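The Hammer and the Hallmark: Saadet Çetinkaya on Ten Years of Lultura 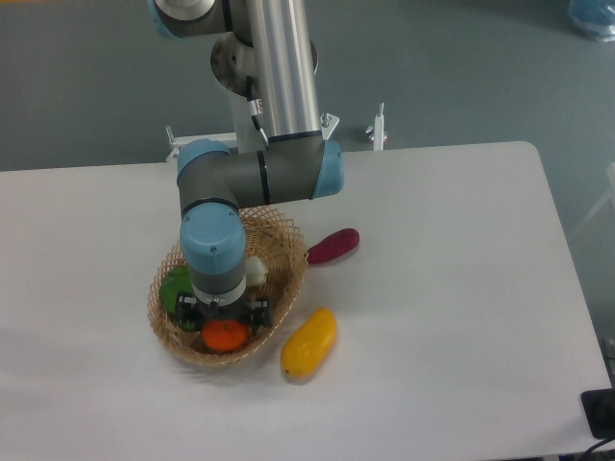 A woven wicker basket at the white table.

Saadet Çetinkaya is already talking about clasps when I sit down. She has one in her palm, a silver hook no longer than a grain of rice, and she wants me to try it one-handed. I manage on the second go. "See?" she says, delighted. "My aunt wore bracelets all her life and had to ask my uncle to fasten every single one. I kept thinking, surely we can do better than that!"

Lultura, the jewelry line she runs out of Ratley, began with bracelets for exactly that aunt. The first batch was 30 pieces, all in recycled silver, and she sold them from a folding stand at the July street fair. Rain came in at lunch and she stayed until six anyway. "I sold four. I was thrilled with four."

She trained under Magnus Baird, a silversmith she still phones when a solder joint misbehaves. Baird had her make plain bands for most of a year before he let her near a stone. "I complained constantly," she says. "Then one morning I picked up a ring I'd made and it was round. Really round, all the way through. I carried it in my pocket for a week."

The new collection is called Estau, and it's the one I came to ask about. It has hammered cuffs, long drop earrings and a collar necklace made of 274 small links, each closed by hand – I tried it on and it moves like cloth. The hammering is lovely too, tiny overlapping dents that catch the light when you turn your wrist. She does it with an old hammer she bought from Cameron Ogilvie when he closed his repair shop. "The face is a bit worn on one side," she says. "I've tried new ones. They leave the wrong mark."

Prices start at $200 for the earrings and go up to $600 for a cuff. She'll resize a cuff free in the first year, and she'd much prefer you bring it in than bend it yourself. "Please don't bend it. Alasdair Dalgleish bent his wife's over his knee, and I had to start again from flat."

What about gold? She pulls a face, then laughs. There are a few gold sketches, and she's promised Baird a look at them before anyone else. First she wants to finish a run of brooches – big ones, for winter coats. "People are wearing brooches again and I'm so happy about it. Put it on your hat! Put it on your bag!"

Contact us | © 2024 Ritchie | Back to top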